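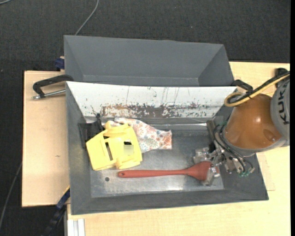

The bins at Handano, one corner at a time

Hello and welcome back! I've been meaning to put this page together since December, when Shafiq Talukder and I first cleared the long room at Handano and set the grey bins out for sorting, and what with one thing and another it has taken me until now — May 20, 2018, if you please. The kettle is on, so let's begin.

The picture up top is one of my favourites. A pale yellow moulded plastic piece with a curved ridge and a little tab at the top, all angles and slots, and partly under it a bit of white fabric with small flowers and leaves in red, orange, blue and grey-green. I do love a floral print, and I'd have that one as a cushion cover tomorrow. The yellow piece has had plenty of guesses from the family so far (my aunt is certain it belongs to a sewing machine, my brother says a toy garage) and I'm leaving the question open.

Do look at the white sloping panel as well, with its band of brown and grey scuffs and all those thin scratches. I'm rather fond of a surface that has seen some use, and Shafiq, who would paint everything twice a year if we let him, has promised to leave it be. The bare metal floor has a lovely brushed look where it catches the light.

A few notes for anyone coming along to help. We sort fabric first, then plastics, then whatever is left, and odd parts go on the Drulitar shelf with a paper label. The room holds up to 90 bins when the trestles are folded away. Our running tally stands at 3,385 pieces, of which 838 were cloth, and most of those have already gone on to the quilting group in Siddiqui Lane.

If you know what the yellow piece is, please leave a note in the book by the door, or catch me at tea.

Anjana Weerakoon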